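Ticket 41: Commencement ticket portal, duplicate seat allocations
Site: Hondthorpe High School
Opened by: Rasa Rozīte, registrar's office
Status: Resolved

Problem: Graduating seniors are allotted 3 guest seats each. After the August roster import, 19 families received two confirmation emails with different seat numbers. The printed program list is not affected.

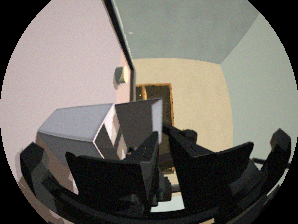 Attachment 1: simulated room, wall and small fixture.

8:40 a.m. Reproduced in the Grekance test account. The duplicates all belong to students with a hyphen or accent in the last name. Žukauskas appears twice, once with the correct first letter and once with a question mark in its place.

9:15 a.m. Import file was saved from the spreadsheet in the wrong character encoding. The portal could not match those names to existing records and created new ones.
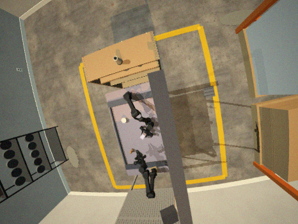
10:05 a.m. Re-exported the roster as UTF-8. Matching key changed from last name to student ID. Test import run 2 times, no new records.

11:30 a.m. Merged the duplicate records in the live account. Original seat numbers kept, second set released to the general pool. Scholarship and honors flags carried over.

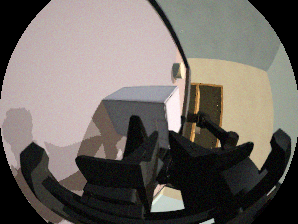

1:20 p.m. Corrected confirmations sent. Dascombe scanner list reloaded for the gym doors. Registrar checked the list against the paper roster and approved closing.

Open item: student ID should be a required column in the import template.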